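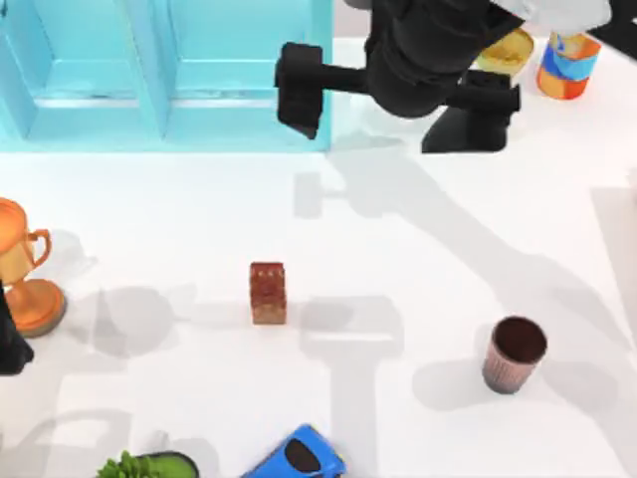 Shelf task in the simulator, right gripper open, brick in the middle of the table.

About the Skullow Robotics Club

We're the robotics club at Wernano School. Started by Jörg Lenz, who teaches physics and still runs most sessions, in the room over the workshop. 20 members at the moment, all grades. No experience needed. Some of us had never written a line of code before joining and a couple still try to avoid it.

What we do

Two arms, one table, a pile of objects. The task changes each term. This term it's the shelf – pick things up off the table and get them into one of the two compartments without knocking anything over. Sounds easy. The brick is everybody's first object becuase it has flat sides and doesn't roll. Then the cup. The trophies are for people who like suffering (handles, thin stems, the lot).

Almost everything happens in simulation first. Means you can crash as often as you want and just hit reset. Our run counter was at 1714 last time we looked and a good part of those are crashes.

How a session goes

Doors open 3:20, we start when the computers do. Pairs at each screen, one driving, one writing down what happened, swap at half time. Last bit of the session is show and tell on the projector. Bring your log sheet!! Jörg will ask for it.

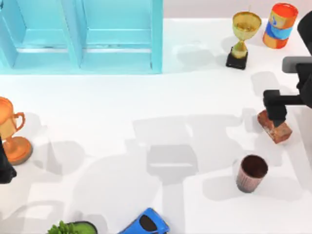 Brick between the fingers of the right arm, cup just below. Shelf still empty.

Teams

We have 3 teams this year.

Aoki – grasping. Where to put the fingers, how wide to open, how far down to go.
Potum – two-arm stuff. Passing objects across, staying out of each others way.
Scene team – builds the tables. Picks the objects, moves them around between runs so the other teams can't just memorize positions. Not popular, very necessary.

You can switch teams whenever, just tell somebody.

Who runs it

Jörg Lenz – club lead, keys, schedule, snacks budget (small).
Kyung-tae Geum – former member, now back as our mentor. Knows the simulator inside out. Ask him about collision settings, but maybe not five minutes before we close.

Competition

In July we enter the regional student manipulation challenge. Each team gets a table layout it hasn't seen and a fixed time on the clock. Last year we placed two objects and dropped a third off the edge. Aim this year is more than two. Practice runs get longer from spring on, parents please note the later pick up.

Joining

Come to any session and sit in. No fee, no sign up form untill your second visit. Laptops are here, bring your own mouse if you're fussy about that. Questions to Jörg in the physics room or leave a note in the club mailbox by the front office.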